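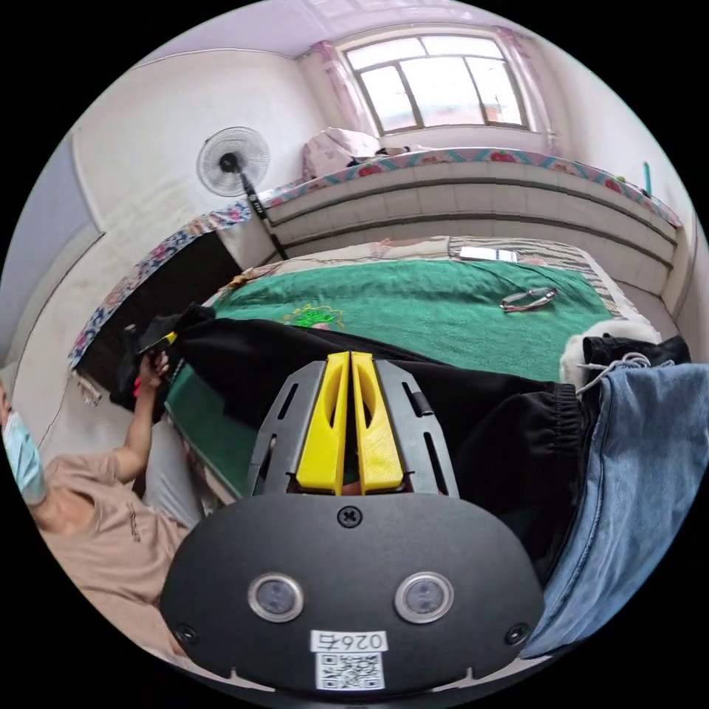 ¿Cómo lavo los pantalones de chándal negros para que no se pongan grisáceos ni se llenen de pelusa?

martes_y_13
Tengo varios pantalones de algodón con felpa por dentro (80 % algodón, el resto poliéster, según la etiqueta) y a los pocos meses parecen de hace cinco años. Las rodillas y los bolsillos se ponen como blanquecinos y en las costuras se queda pelusa. Los lavo a cuarenta grados con el resto de la ropa oscura, en el programa normal de algodón, con detergente en polvo y suavizante. La lavadora es una Wusard de carga frontal que ya estaba en el piso cuando lo alquilé, y no tengo secadora. ¿Qué cambio primero? No quiero comprar muchos productos.
Miércoles, 17 de marzo de 2021 - Visto 178 veces

pinzasdemadera
Lávalos del revés, en agua fría y con detergente líquido, con un programa corto y centrifugado bajo. Sécalos a la sombra, también del revés. Con eso la tela se roza menos y el tinte aguanta más. El suavizante te lo puedes ahorrar.

quinto_sin_ascensor
Lo anterior está bien, pero se queda corto, porque mezclas tres problemas distintos y cada uno se arregla de una manera. Trabajé unos años en la lavandería de un hotel y en casa sigo haciendo casi lo mismo, con menos volumen.

De dónde sale el gris

Lo que se ve blanquecino puede ser tres cosas. La primera es detergente que no se ha disuelto o no se ha aclarado. Pasa mucho con el polvo en agua fría o en ciclos cortos, y queda como una sombra que se quita en parte si frotas con un paño húmedo. La segunda es desgaste: la fibra se rompe por la superficie, se levanta una especie de vello y ese vello refleja la luz de otra forma. Esto suele ir en las rodillas, en la parte de dentro de los muslos y en el borde de los bolsillos. La tercera es pérdida de tinte de verdad, por calor, por sol o por lejía.

Haz la prueba del paño antes de nada. Moja un paño blanco con agua templada, escúrrelo y frota una zona gris. Si mejora, es residuo y tiene solución fácil. Si el paño sale negro, la prenda está soltando tinte y hay que lavarla con más cuidado. Si no pasa nada, es desgaste y lo perdido no se recupera, solo se puede frenar.

Antes de meterlos en la lavadora

Vacía los bolsillos y dales la vuelta hacia fuera. Un pañuelo de papel olvidado te arruina la colada entera, y en negro se nota el triple. Si llevan cordón, átalo con una lazada floja para que no se salga de la cinturilla ni se enrede con lo demás. Las cremalleras, cerradas. Los pantalones, del revés.

Separa también por pelusa, además de por color. Esto la gente no lo suele hacer. Las toallas, las mantas, los forros polares y las prendas de pelo largo sueltan fibra, y el algodón negro con felpa la recoge toda. Pon los chándales con camisetas oscuras o con ropa deportiva lisa. Los vaqueros tampoco son buena compañía, porque la tela es áspera y los botones metálicos rozan, y si son nuevos destiñen en azul.
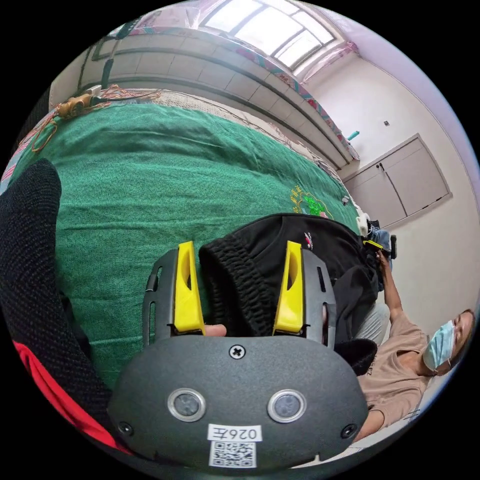 El lavado

Agua fría o treinta grados como mucho. Cuarenta no es una barbaridad para el algodón, pero si no hay manchas no ganas nada.

Detergente líquido, y menos del que pone en el tapón. Yo uso el Elinard para ropa oscura, que en mi supermercado es de los baratos, pero cualquier líquido sin blanqueantes te vale. Mira en la etiqueta que no ponga "blanqueador óptico" ni "oxígeno activo". Los detergentes en polvo de uso general suelen llevar alguno de los dos.

No llenes el tambor. Tiene que caberte la mano por encima de la ropa sin apretar. Cuando va muy lleno, el agua no pasa entre las prendas, el aclarado es malo y la tela se roza más.

Programa de sintéticos o de prendas delicadas, y si tu máquina deja elegir, 900 revoluciones como tope. Las Wusard antiguas que yo he visto tienen una ruleta aparte para el centrifugado. Si la tuya la tiene, muévela después de elegir el programa, que si no vuelve al valor de fábrica. Añade un aclarado extra durante un par de coladas, para sacar el detergente que se haya ido acumulando.

El suavizante quítalo. Deja una película sobre la fibra y la felpa de dentro se apelmaza. Si te gusta que queden blandos, echa medio vaso pequeño de vinagre blanco de limpieza en el cajetín del suavizante, sin mezclarlo nunca con lejía. El olor se va al secar.

El secado

Sácalos en cuanto acabe el ciclo. Sacúdelos con fuerza un par de veces, que así cae bastante pelusa. Tiéndelos del revés, a la sombra, colgados por la cinturilla con las pinzas en la costura. La goma no conviene ponerla encima de un radiador, porque se reseca y acaba cediendo. En invierno, con la felpa, pueden tardar más de un día. Si a media tarde los giras y sacas los bolsillos hacia fuera se acorta bastante.

El filtro

Con una lavadora de piso de alquiler, lo primero que miraría es el filtro. Está abajo a la derecha en la mayoría, detrás de una tapita. Pon una bandeja baja y toallas viejas, desenchufa, abre despacio y deja salir el agua. Si sale una masa gris con pelos, ya sabes de dónde venía parte de la pelusa. Limpia también la goma de la puerta por dentro del pliegue y el cajetín, que se saca entero apretando una pestaña. 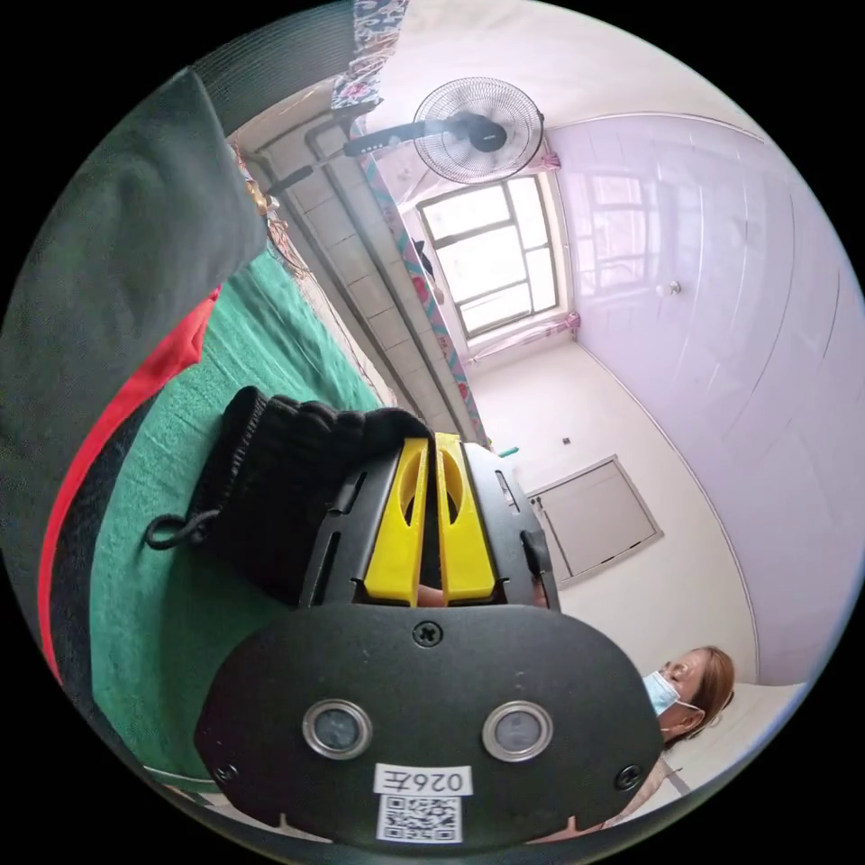 En la habitación

Sobre quitar la pelusa que ya tienen: el rodillo adhesivo va bien para salir del paso. Para las bolitas, una maquinilla quitabolas de pilas, con la prenda bien estirada sobre una mesa y sin apretar. En las costuras ten cuidado, que se puede hacer un agujero. La cuchilla de afeitar también funciona, pero yo he estropeado más de una prenda con ella.

Y sobre teñir: hay tintes para lavadora y en algodón cogen bien. Con poliéster en la mezcla no queda un negro profundo, y las costuras, que suelen ir con hilo de poliéster, se quedan del color que estaban. Si hay un bordado, puede quedar igual o cambiar de tono, depende del hilo. Yo solo lo haría con unos pantalones que ya tengas para estar por casa. Después hay que pasar un ciclo vacío con agua caliente para limpiar el tambor.

martes_y_13
Gracias a los dos. He hecho la prueba del paño y en los bolsillos el gris se va, en las rodillas no. Así que supongo que tengo de las dos cosas. El filtro estaba fatal, no sé cuándo se abrió por última vez. Una duda, ¿el vinagre no estropea las gomas de la máquina?

quinto_sin_ascensor
En esa cantidad y de vez en cuando no he tenido problemas. Todas las semanas no lo usaría. En el manual de la Wusard seguramente lo desaconsejan, casi todos lo hacen. Si te preocupa, no lo eches y ya está, lo importante es el aclarado extra.

calcetin_desparejado
Yo los meto con todo, a treinta, y me da igual. Tengo unos negros que compré en noviembre en una tienda Plivitz, llevan casi 27 lavados y están decentes. Creo que depende más de la tela que de otra cosa. Los finitos se ponen feos enseguida hagas lo que hagas.

Lo que sí noté es que me salían con rayas blancas cuando usaba cápsulas. Hay que ponerlas en el fondo del tambor, antes que la ropa, y yo las echaba encima de todo. Desde que lo hago bien no me ha vuelto a pasar. También probé las toallitas atrapacolor de Willems y salen grises, o sea que algo cogen, pero en una colada toda negra no le veo mucho sentido. Las uso cuando meto algo de rayas.

pinzasdemadera
Lo de las cápsulas es cierto. Y en ciclos muy cortos a veces ni se deshacen del todo - si las usas, mejor un programa de una hora o más. Con líquido no tienes ese problema.

martes_y_13
No uso cápsulas, pero apuntado. De momento paso al líquido y dejo las toallas para otro día. El polvo que me queda lo gasto con las sábanas.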